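WHAT IS MESH? (and why is your laundry bag full of holes??)

Kids' Corner, September 2024
By Zinhle Van Wyk

Grab a sports jersey. Or a laundry bag, or the pocket on the side of your backpack. Hold it up to a window. See light coming through? Tiny holes, lots of them, all in neat rows. You're holding mesh.

Mesh is fabric with holes on purpose. Not ripped, not worn out. Made that way.

Why would anybody want holes?

Air. Air goes in one side and out the other. So your back stays cooler when you run.

Water. Pour a cup of water on a thick towel and the towel drinks it up. Pour it on mesh (do this in the sink please!) and most of it goes straight through. Good for swim bags and bath toys.

Seeing. You can peek inside a mesh bag without opening it. Is my other sock in there? Yep.

Keeping stuff out. Window screens are mesh too. Breeze comes in, mosquitoes stay out. Usually.

How do they make the holes?

Lots of mesh is knitted. Big machines loop the thread around itself over and over, and leave gaps between the loops. Some mesh is woven, so threads go over and under each other but spaced far apart. Window screen is often woven. Look really close and you might be able to tell wich one you have.

Now the tricky part. Edges.

Cut a piece of mesh with scissors and you cut right thru the holes. The edge goes scratchy and weak, and little ends poke out. Sew too close to it and the stitches can pull right out. So people who sew with mesh like to add a strip. A narrow strip of stronger cloth goes along the edge or the seam, and the stitches have something solid to hang on to.
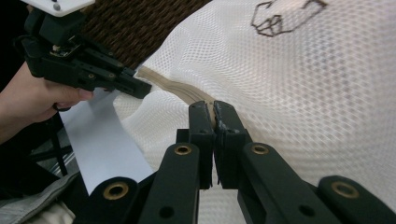
Photo: Kistar

The mesh is white and the strip is beige, so it's easy to spot, running along the fold. A seam is a good place to hold big floppy mesh. Pinch the middle and it stretches out of shape. Pinch the seam and it behaves better.

Same trick works for folding at home. Find the seam first. Hold it with one hand, find the other end with your other hand, give it a gentle pull so it's straight. Then fold. Big pieces are way easier with 2 people, one on each end.

TRY IT: mesh hunt

You need: a pencil, paper, a flashlight.

Walk around your home and look for mesh. Try the closet, the laundry, the sports stuff, the kitchen (fruit bags count). Write down each thing and what the holes are for. Air? Water? Seeing?

Then shine the flashlight through each one onto a wall, lights off. Some make a pattern, some just make the light dimmer. Move the mesh closer and farther away and see what changes.

WORDS TO KNOW

Mesh: fabric or wire with lots of small gaps
Seam: the line where cloth is joined together
Knit: made from loops of thread
Woven: made from threads crossing over and under

Next time: zippers!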